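Ultummont Matte Wall Finish
Interior water-based coating for offices, schools, clinics and shared workrooms
Manufactured by Pedico. Distributed by Joshi Building Supply.

Ultummont Matte is a low-sheen acrylic finish for interior walls and partitions that are cleaned often and repainted seldom. It is intended for professional and institutional use and may be applied by brush, roller or airless sprayer.

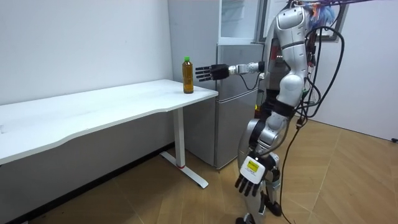
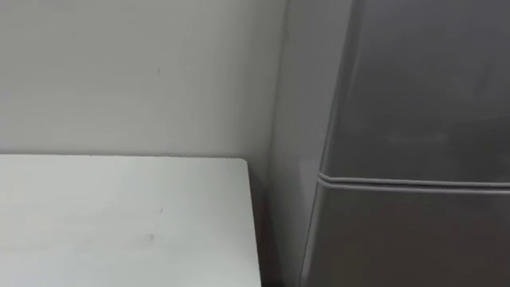

The finish was developed for facilities that must repair small areas of wall without repainting an entire room. Conventional matte paints tend to show a patch where new material overlaps old, particularly in side light. Ultummont Matte is formulated to dry to the same low sheen at the edge of a repair as at its center. A single thin vertical speck or scuff, such as the small dark one on the pale back wall in the second photograph, falls within the scope of spot repair and does not call for recoating the surface from corner to corner. Larger areas of damage, or any damage that has reached the plaster, should be treated under Surface Preparation.

Colors
Ultummont Matte is supplied in 88 standard colors. The gray and off-white groups are the most frequently ordered by institutional customers and are held in stock at all times. Other colors are mixed to order. Printed color cards are available on request. Screen colors should not be used for final selection.

Adjoining walls in one color may appear lighter or darker according to the position of windows and lamps. Purchasers are advised to place sample boards on each wall and to review them under the lighting normally used in the room.

Surface Preparation
Surfaces must be clean, dry and free of dust, grease and loose material. Wash marked areas with a mild detergent, rinse with clean water and allow to dry. Many marks are removed by washing alone, and no coating should be applied until this has been attempted.

Fill dents and cracks with Diker Fine Filler. Sand flush when hard and remove all dust. Bare plaster, new drywall and filled areas wider than a hand require one coat of Pedico Wall Primer. Glossy surfaces must be dulled with fine sandpaper before coating.

Application
Stir thoroughly before and during use. Do not thin for brush or roller application. Apply two even coats, maintaining a wet edge and finishing each section with light strokes in one direction. Allow eight hours between coats. In cool or damp rooms a longer interval will be necessary.

For spot repair, use a small foam roller and a nearly dry load of paint. Work outward from the mark and reduce pressure toward the edge. Paint from the original batch should be used where it has been kept. Batch numbers are printed on the lid and on the side label.

Cleaning and Care
Newly coated walls should not be washed until the coating has fully hardened. After that time, use a soft cloth or sponge with diluted neutral detergent. Abrasive pads and solvent cleaners will polish the surface and leave visible shine. In wash testing carried out by Pedico, panels withstood 3,000 sponge strokes with no exposure of the primer beneath.

Furniture, wall-mounted equipment and large appliances should be kept a short distance clear of the wall. Repeated contact will mark any matte finish.

Storage
Keep containers tightly closed, upright and protected from frost. Unopened containers remain usable for the period stated on the label. A small labeled quantity from each project should be retained for later repairs, together with a note of the rooms in which it was used.

Ordering and Technical Support
Facilities accounts receive delivery to a single loading point. Orders of more than eight containers are shipped on a pallet, and the receiving site must have suitable unloading equipment. Colors mixed to order cannot be returned.

Questions concerning surfaces and application should be addressed to Ritu Rawat, Technical Services. Color cards and sample boards are issued by Wai-kit Chien, Customer Accounts. Safety data sheets accompany each first order and may be requested separately at any time.

Page revised 14/10/2026. The color list issued in September remains in effect.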